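Vidal (software)

Vidal is a habit-tracking application developed by Kundamard and first released in February as a companion to the company's Avness wristband. It records sleep, steps, meals, drinks and mood, and combines them into a daily score between 0 and 300. The formula has never been published, although users have proposed several, most of them flattering to themselves.

Logging

Meals and drinks are entered by hand. The drinks screen asks for a measured volume, a level of rigor that tends to fade as the evening goes on. Version 14 added a reminder to log water, followed by a setting to silence it.
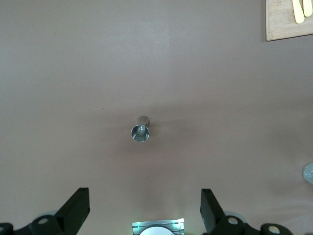

Reception

Lead designer Tshepo Moodley has described the score as "a conversation starter," chiefly with oneself. A complaint thread on the Pesunmont forum reached 839 posts, many concerning a user who scored 241 while asleep on a ferry. Kundamard classed the result as expected behavior.

See also

Lifelogging
Pedometer
Sleep diary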